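Newsroom > Products > Location Services

Reading time: 2 minutes

Vengate releases Stukano 8, a beacon toolkit for small app teams

Wednesday, September 23, 2026 – Vengate today released Stukano 8, the new version of its software toolkit for developers who add Bluetooth beacon features to mobile apps. The release is available for download now for all customers with a current license.

With Stukano 8, a developer can register a beacon, give it a name and connect it to an action in the app from one single screen. In the earlier version these steps were made in separate tools, and many customers wrote to us that they lost time when moving between them. The new screen also shows the battery level of each beacon, if the beacon reports it.
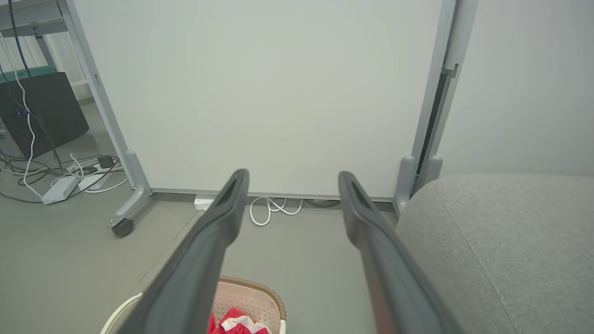 The second important change is the simulator. It lets a team test how the app behaves when a phone comes near to a beacon, stays beside it or goes away from it, before any hardware is bought. The simulator can run up to 25 virtual beacons at the same time on a normal laptop. Test routes can be saved and shared with colleagues as a plain text file.

"Our customers are mostly small teams, and often the same person writes the app and also installs the beacons," said Pramila Sengar, head of developer products at Vengate. "We wanted that this person can finish a first working test in one afternoon. For me the simulator is the part I am most happy with."

Before the release, Stukano 8 was tested by 14 companies in a closed program which started in April. One of them, the museum guide publisher Duangkaew, used it to rebuild the audio tour in its visitor app. Another, the parking service Prasisent, asked for a quieter log file – this is now the standard setting, and the full log can be switched on in the preferences.

The documentation was written again from the beginning and has 11 sample projects, each with comments in the code. 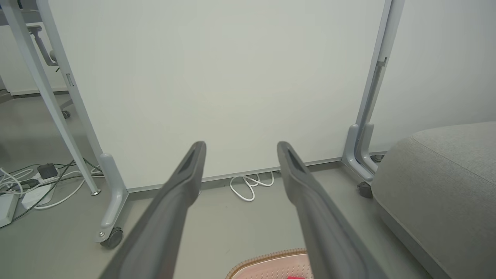 Do existing customers need to change their apps before they update?

Apps made with version 7 will continue to work without changes. Only teams that use the old geofence module must move to the new one, and the steps are explained in the migration guide.

The price of the license stays the same. A trial version without the sharing function can be used free of charge for 25 days.

Contact: Vengate Press Office | © 2026 Vengate. All rights reserved. | Back to top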